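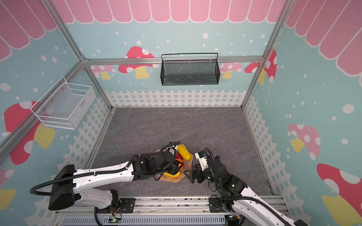 Oranuch Sitthichai

The Malinowski wall rail comes in a long flat box that weighs more than it looks. I bought the 72-inch kit in February for the kitchen in our apartment in Mistatstead, which has one good wall, two drawers and very little counter. It cost $240 with the shelf add-on. I have used it every day since then and have changed my mind about a couple of parts of it.

The kit has the rail in two pieces, a connector that joins them, four wall brackets, end caps, five hooks, two baskets and a bag of screws and anchors. The add-on is a narrow shelf that hangs from the same rail. Everything clips over the top edge of the rail and can be slid sideways or lifted off without tools. There is also a paper drilling template, folded up inside the lid of the box. I nearly threw it out with the packing.

Putting it up

The instructions are drawings only. Most of them are clear. The one for the connector isn't, and I put it in backward the first time. The flat side goes toward the wall. If the two rail pieces meet with a small step between them, you have made the same mistake, and the fix is to back out both set screws and turn it over.

Tape the template up and check it with a level before you trust it. Mine had picked up a crease from being folded, and the crease pulled the middle down enough to matter over that length. I ended up using the template for the spacing and a pencil line for the height.

The anchors in the bag are the plain plastic kind. They are fine for a rail that will hold dish towels and a pair of scissors. For pans I would not use them in drywall. I found a stud for two of the brackets and bought toggle bolts for the other two. The hardware added a little to the cost and the toggles needed larger holes than the template shows. The bracket plates are wide enough to cover them.

The whole job took most of an afternoon by myself. With a second person to hold the far end it would go much quicker. The brackets are designed so that all four have to be lined up before the rail will drop in, and I spent a lot of time walking back and forth.

Weight

The box says 40 pounds spread along the full rail. I have not tried to find the limit. On a normal day mine holds two skillets, a saucepan, a colander, measuring cups, a basket of onions and garlic, and the shelf with oils and salt on it. The rail has not sagged and the brackets have not moved. I checked them against the pencil line, part of which I never erased.

The hooks are the weak point. They are open at the bottom and fairly shallow, and a pan with a thick handle ring sits on the tip instead of down in the curve. I have knocked the bigger skillet off twice while reaching for something next to it. I moved it to the far left, where there is nothing beside it, and that solved the problem. Deeper hooks are sold separately. I think at this price they should be in the box.

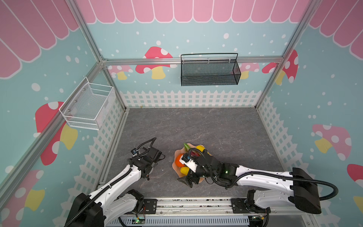 Before ordering, think about what is already on the wall. The Malinowski rail stands a little over an inch off the surface and it is a wide, solid bar, so it covers a strip of whatever is behind it from one end to the other. On plain paint this makes no difference. On a printed wall it does, and the bigger the print, the more it shows. With a pattern like these mushrooms, a metal rail passes right in front of the large red one, and the eye goes to that spot. A small repeat, like white dots on pale turquoise, hides a bar much better. We had a strip of old leaf-print paper over the counter, and I moved my pencil line up three inches so the rail would run between two rows of leaves. It meant that the top of the shelf is slightly high for me, but I got used to it.

The baskets

Two sizes come in the kit, and both are wire. The deep one is the most useful piece of the set. It takes a full bag of onions, it comes down easily for washing, and air gets all the way around what is in it. The shallow one is too shallow for fruit. An orange rolls out if you set the basket down hard. I keep tea boxes and a roll of tape in it.

The coating has held up well except at the two points where each basket hangs on the rail. Sliding them back and forth has worn it through on the deep one, and I can see bare metal there. There is no rust so far. I have started lifting the basket to move it and not sliding it.

The shelf

I would skip the shelf add-on, or at least wait and see if you want it. It hangs level and does not rattle, but the front lip is so low that a tall bottle tips forward if the shelf gets bumped. Short jars are fine. It is also the one part that is hard to keep clean. Grease settles in the groove along the back, and you need a narrow brush to get it out.

Compared with the Drurnero

Sinan Dönmez, two floors down from me, has the Drurnero rail, and we traded notes and a few hooks. His is thinner, costs less and went up faster. The hooks are deeper and hold pans better than mine do. His rail does flex when you pull a heavy pan off it, and his baskets screw on, so once they are placed they stay placed. The Drurnero hooks do fit the Malinowski rail, a bit loosely. Mine do not fit his at all.

If you mainly want to hang mugs and utensils, the Drurnero is enough and you will save money. If you plan to hang cast iron or want to move things around often, the Malinowski is the better rail.

Cleaning and wear

The rail wipes down with a damp cloth. The brushed finish shows fingerprints for a day or so after cleaning and then seems not to. One of the end caps came loose in the first month and fell behind the stove. I wrote to the company, and a pair of new ones came in a padded envelope with no charge and no note. They fit tighter than the first set, and I put a dab of glue on them anyway.

What I would buy if I were doing it again: the 72-inch rail, a second deep basket, a set of the deeper hooks and my own toggle bolts. I would leave out the shelf. The shallow basket comes whether you want it or not.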